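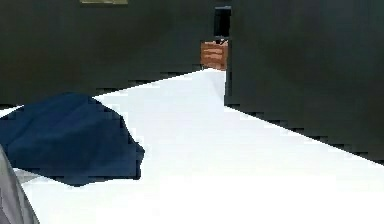
**Laundry folding, 04/03/2023 – is any of it usable yet?**

**prustolska_pete:** I run a small linen service and we're still folding by hand. 185 towels on a slow shift. Does anyone have a machine that can start from a crumpled pile? The Zurkton feeder we tried wants every corner handed to it.

**hykwan:** No. I've worked in simulation on this since August. A navy cloth bunched up on a bare white table is about as easy as I can make it to see, and finding a corner is still the hard part.

**baidoo_shop:** Disagree with "no". Our Wallus cell folds flat hand towels in 31 seconds.

> Our Wallus cell folds flat hand towels

**hykwan:** Flat, yes. Who flattens them?

**baidoo_shop:** An operator. One person feeds 3 cells, so it still pays for us.

**fpmak49:** Depends on the stock. Same size all day, buy the cell. Mixed sizes, keep the people. And simulated cloth is stiffer than the real thing, so I wouldn't judge by that either.

**hykwan:** Mine is too soft if anything – but fair point.

**prustolska_pete:** Ours is mixed, almost all of it. Fung-ping, did you price the feeder separately?

**fpmak49:** Yes. I'll send you the quote tonight.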